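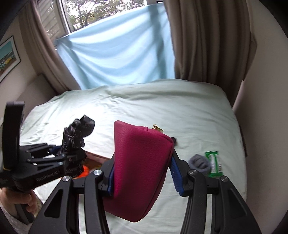
The pouches are where I lose everything, one resident wrote in reply to our first survey, and I own more of them every year. Another reply under the same question read: "I put it on the bed, I look at it, I put it back in the drawer."

Sorting Small Soft Goods on a Bed Surface
Project report, Domestic Storage module, Meng House group
Submitted in June

1. Background

Meng House is a student residence in which each room has a single bed, a desk and one chest of drawers. The drawers are shallow. Residents told us that large clothing gave them little trouble and that most of the disorder came from small items: cosmetic pouches, coin purses, foldable bags, scarves, socks and similar things. These have no fixed shape and slide under one another when a drawer is opened.

The project asked whether a fixed sorting procedure, carried out on the bed before anything goes back in the drawer, would shorten the time needed to find an item later. It follows from the Grindgate project of the previous year, which covered kitchen cupboards. We kept the Grindgate timing sheet and changed the categories.

2. Items

The working set contained 72 items. For sorting purposes they were placed in two groups.

Group A, structured. Items that hold an outline when lifted by one edge. The raspberry-pink pouch is a typical case. It has a pebbled, leather-like surface, a raised piped seam along one side and a gold-coloured zipper pull at the top edge. The top edge slants and the lower end is rounded and narrower, so the pouch does not line up with rectangular pouches in a row. It was filed by its squared corner.

Group B, unstructured. Items that collapse when lifted. Black fabric items were the most common in this group and the most often confused with one another. Bunched into folds at the middle, they give very little information about what they are, and a person searching a drawer has to open each one out.

A few items moved between groups during the work. A padded eyeglass sleeve began in Group B and was moved to Group A after the first round. A lined tote bag went the other way.

3. Surface

All sorting was done on a bed with a plain fitted sheet. Pale sheets were used wherever a resident had one. On the pale mint-green sheet both the pink pouch and the black fabric were easy to pick out. On a navy sheet, tested in one room, dark items were missed twice and the round had to be repeated.

The desk was considered and rejected. It was too narrow for the full set, and items were pushed off the back. The floor was rejected by the residents.

The sheet should be pulled tight before starting. Loose sheets form ridges, and pouches with a rounded end roll into them.

4. Procedure

Step 1. Empty the drawer onto the foot of the bed. Do not sort while emptying.

Step 2. Lift each item singly and hold it clear of the sheet. If it keeps its outline, place it on the left. If it folds or hangs, place it on the right.

Step 3. Close all zippers in Group A. Turn each zipper pull to the same end. Metal pulls caught on knitted items in the drawer during the trial, and facing them one way reduced this.

Step 4. Open out each item in Group B, check it and fold it in thirds. Very small items may be rolled.

Step 5. Return Group A to the drawer standing on edge, tallest at the back. Return Group B in front, folded edge up.

Step 6. Leave a gap two fingers wide at the right-hand side of the drawer.

The gap in step 6 was added late. Without it the front row could not be searched without pulling items out, and once they were out residents tended to drop them back on top.

5. Dividers

Two divider types were compared. The Drulus divider is a folded card insert made by a former group in our workshop. The Vornix divider is a spring-loaded plastic strip of our own design, cut to the drawer depth. Drulus inserts were cheap and quick to make but bowed when Group A items leaned on them. Vornix strips stayed upright. They did, however, lose grip in drawers with a varnished interior, and a strip of felt had to be added at each end.

In rooms with no divider the rows held for a few days and then spread. We had expected this to happen sooner.

6. Results

The timing sheets gave 609 usable retrievals. A retrieval was started when the item was named and stopped when it was clear of the drawer. Retrievals in which the resident already had the drawer open were thrown out.

Almost 80 percent of the retrievals were faster after sorting than the same resident's own starting time for that item. The improvement was larger for Group B. Structured pouches were found fairly quickly even in an unsorted drawer, and color seems to have been the main reason. Residents asked for "the pink one" or "the striped one" and reached straight for it. For black fabric items no such shortcut was available, and the folded edge did most of the work.

Time spent on the procedure itself fell between the first and second rounds in every room. Step 4 was the slowest step throughout. Several residents skipped the rolling option and folded everything, with no visible effect on later times.

7. Limits

All drawers in Meng House are the same size. The results should not be carried over to deep drawers, where items standing on edge would be hidden below others. We also did not control for how full each pouch was. An overfilled pouch stands well but takes the place of two, and an empty one with a narrow base tips over unless it has a neighbor on both sides.

The navy sheet was tested only once.

8. Further work

The next group should test hanging storage for Group B, using the inside of the wardrobe door. The felt-ended Vornix strips are in the workshop cabinet with the remaining card for the Drulus inserts. Blank timing sheets are in the same folder as the Grindgate ones, and the column for drawer position still needs to be widened.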